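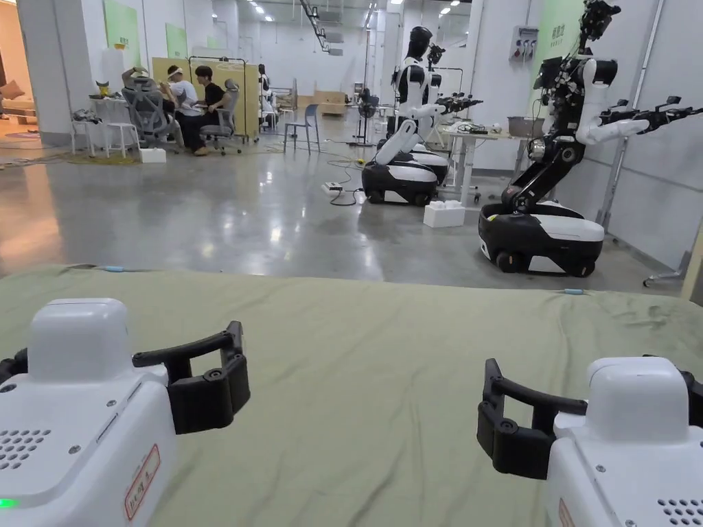
According to Jana Baumgart, the households in Priresness did not think of their table cloths as textiles at all when they filled in the first diary, and a question that asked only about "fabric items" was bound to miss them. Her remark was made in response to the draft of the February report and led to the change in wording described in this section.

4.2 Coverings for tables and work surfaces

The diary used in the first round listed clothing, bedding, towels and curtains. Coverings for tables, benches and desks were left to the open field at the end of the form, which most respondents did not use. In the second round a separate line was added, and the number of entries in this group rose from 55 to 3154 over the same length of time. The increase cannot be read as a change in habits. It shows how far the answer depends on whether an item is named in the question.

For the purposes of coding, a covering was defined as any piece of cloth laid flat over a surface on which people eat, write or work, and left there between uses or put out for a single task. Plain cloths without a border or pattern were included, such as the large olive-green one in Figure 2. Mats, runners and tray cloths were coded separately. Wipe-clean sheeting was left out, as it is not laundered and does not enter the washing data.

Two points arose in the coding. First, respondents often gave the same cloth different names over the course of the diary. A cloth entered as a table cloth in one week might appear as a dust sheet in the next, and then as a picnic blanket. The item number given in the diary was followed in such cases, and the use was recorded as it stood on the day of the entry. Secondly, plain dark cloths were washed less often than pale ones in the same home. Respondents who commented on the matter said that marks did not show on them. Whether these cloths were in fact less soiled was not tested.

The washing intervals were compared with those in the earlier Wullemex survey. Agreement was good for cloths used at meals and poor for cloths used for sewing, repairs and other work. In the Wullemex survey the latter were counted together with cleaning rags, and the two sets of figures should not be joined without first removing the rags. Eight households reported that they never washed their work cloths and shook them out of doors instead. These have been kept in the sample but are left out of the average intervals, and their entries are treated in Section 4.3 together with those for rugs and blankets.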